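Plurna Gift Packing Records: README

Purpose
Plurna records the packing of drinks into paper gift bags on a worktop. It is maintained by Plondunent for those who study everyday packing. Idalina Caldeira is responsible for the content, and Maarja Vaher for corrections.

Contents
The collection holds 720 records. Each gives the type of bag, the items packed and the position of the handles — upright or folded down. Cans and bottles are entered separately. Printed sheets lying on the worktop are entered as "other items".

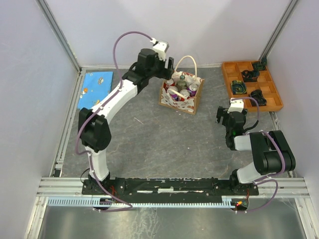 Colours are entered in plain words, such as "dark red" or "purple". Drink brands are not recorded.

Conditions of use
The records may be copied for teaching and study, provided that Plurna is named. Requests for more than 2 copies should be sent to Adwoa Laryea in writing.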